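Starnemora Shape Blocks - Care and Set-Up Guide
Section 2: Getting the board and blocks ready for play

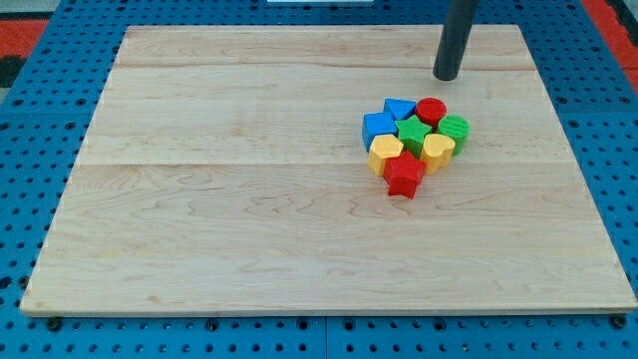

Before the first game, give yourself a quiet ten minutes or so with the set. We know it's tempting to hand everything over right away (we've done it ourselves!), but a little care at the start makes the whole thing nicer to use, and it's a pleasant job with a cup of coffee beside you.

1. Clear a table that is level and doesn't wobble. A kitchen table is fine, and so is a workbench if that's the surface you have free.

2. Wipe the wooden board with a soft cloth that is barely damp, going along the grain, and then dry it with a second cloth. Do the edges too, where crumbs like to settle.

3. Lay the board flat and press gently on each corner. If it rocks, turn it around or slip a thin cloth underneath.

4. Run a fingertip over every block. The fine ridges come from the printing and are meant to be there - they give small hands something to grip. What you're feeling for is a sharp thread or a rough corner. Should you find one, rub it down with a fine nail file and rinse the block afterward.

5. Wash the blocks in lukewarm water with a drop of dish soap. An old, soft toothbrush gets into the ridges and the inner corners of the star very nicely.

6. Let the blocks dry on a towel, then bring them to the board in one loose group. Younger children seem to enjoy a friendly jumble far more than a tidy row, and picking out the colors is half the fun.

CAUTION: Do not put the blocks in the dishwasher or leave them in a hot car. Heat can warp the plastic, and a warped star is a very stubborn thing to sort.

CAUTION: Never soak the board. It is glued up from planks, and standing water can work its way into the seams.

Note: For a first game, Myfanwy Jarman, who tried out the early sets with her grandchildren, likes to ask for "all the red ones" and leave the shapes for another afternoon. Once colors come easily, move on to squares, triangles, rounds and stars.

Note: If the board begins to look dry, rub in a little food-safe mineral oil, leave it overnight, and buff it in the morning. Oiling every October suits most homes.

Continue to Section 3, Storing the Set.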